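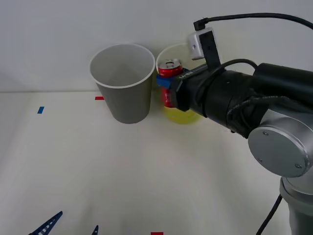 Cups on the white table and a red can beside them. Fizz first, arguments later.

Paper cups, then. I had a week to write about them and left it until Thursday, so forgive the pace.

It began with a party. My sister's, 35 people, one kitchen, five proper glasses. I went to Blackwood, the catering shop behind the bus station, for a sleeve of plain white and came out an hour later having been shown nearly 377 kinds. Ripple wall, double wall, cups for soup, cups for chips. Who buys all these? Everyone, apparently. Cafes mostly. Schools in June.

Colour is where it gets interesting. White is cheapest and gets lost first — you put it down, somebody else puts theirs down, and that's both of you starting again. Two colours sorts it. One for fizzy, one for squash, or one for each team if there are teams. I like a dull one next to a loud one. You can tell them apart from across a garden. 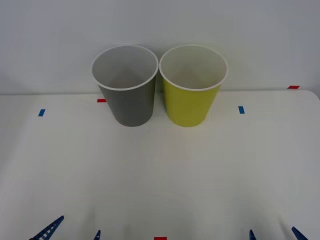 Hamidreza Safavi disagrees, and wrote to say so after I mentioned all this in the February issue. Colours are a waste of money, he says, buy white and a fat marker pen and make people write there names on. He has done it that way for years and never has more than a few left over. Fair enough. But have you tried writing on a cup that's already full?

The rim matters more than the colour anyway. A rolled one is kinder on the lip and stiffer in the hand, and a full can of pop is heavier than you think once it's in there. Pour down the side, slowly. Wait for the foam. Pour again.

Size — go bigger than you need. Small cups get filled to the top and then carried upstairs.

We got through 26 sleeves of crisps and one sleeve of cups, wich tells you something about my sister's friends. The rest of the cups are in my hall cupboard, under the coats, if anyone local wants them.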